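Clothing swap returns to the Vorville library in April

4 min read

The spring clothing swap is back in the lower meeting room of the Vorville library this April, and the drop-off shelves by the side entrance are open now. Last year's swap moved 1,099 pieces of clothing in one afternoon. Gerardo Abella, who keeps the tally, expects more this time, mostly children's sizes and work clothes.

The rules are close to last year's. Bring what you no longer wear, get one ticket per piece, and trade your tickets for other pieces on the day. Tickets from last spring are still good if you can find them. If you have nothing to bring, ask at the desk and you will be given five tickets to start.

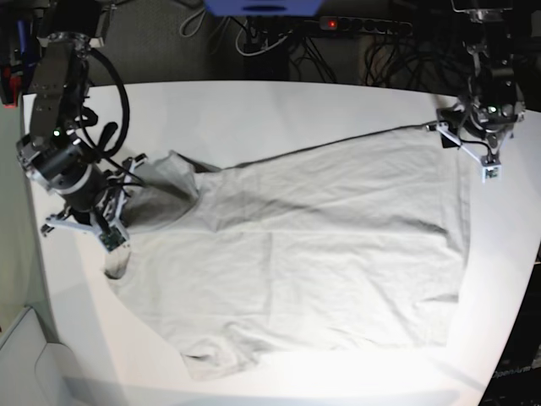 Sorting takes longer than anything else we do. Drop-offs arrive in garbage bags, pillowcases and shoe boxes, and every piece has to be looked at before it goes on a rack. Last year too many shirts went out with stains under the arms or small holes near the hem, and people noticed. Rekha Chaturvedi has asked sorters to stop checking clothes in their laps and to lay each one out on a table. A pale T-shirt spread over a white tabletop is the usual starting point, and a sleeve that is bunched up like the one on this shirt should be pulled flat before you decide anything. Then turn the shirt over and look at the back. Pieces that pass go to the racks. Pieces that need a button or a short seam go in the mending bin. The rest go to the rag pile.

We can take shirts, pants, skirts, dresses, sweaters, coats, scarves and belts. Shoes are fine if the soles are sound and the pair is tied together. We can't take underwear, swimsuits, pillows or anything with a strong smell of smoke. Please wash everything first, even if it has been sitting clean in a drawer. Please empty the pockets too. Last spring's finds included a house key that is still at the front desk.

The racks are on loan again from Katiyar, the dry cleaner on the corner, and have to go back the same evening. There is room for 300 hangers. Anything beyond that is folded on tables by size, and those tables get messy fast. If you pick something up and don't want it, put it back with its own size.
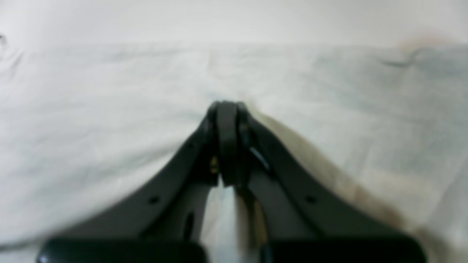 MENDING CORNER

Anju Shukla and Kazimír Murín will run the mending corner from 1 p.m. until the doors close. They will sew on buttons, close split seams and take up a simple hem while you wait. Zippers take too long to do on the day, but Anju will look at one and tell you if it is worth fixing.

Plain white cotton is always wanted, even when the garment itself is past wearing. Kazimír cuts it up for patches and pocket linings, and he ran out halfway through last year. Old sheets are welcome for the same use. Leave them in the bin marked MEND, separate from the swap clothes, and you will still get a ticket for each.

Two sewing machines will be set up. One is for the menders and the other is open to anyone who already knows how to thread it. Bring your own thread if you need a particular color.

If you would like to help sort or set up, leave your name with Sarla Uniyal at the front desk. Shifts are two hours long. Setup starts at 9 a.m., and the swap opens at noon. Leftover clothes will be boxed that evening and held for the fall swap, apart from winter coats, which go straight to the coat drive.

Related items

Coat drive: where to leave coats this year
Seed library opens for spring
How to darn a sock, with patterns to print
New hours for the lower meeting room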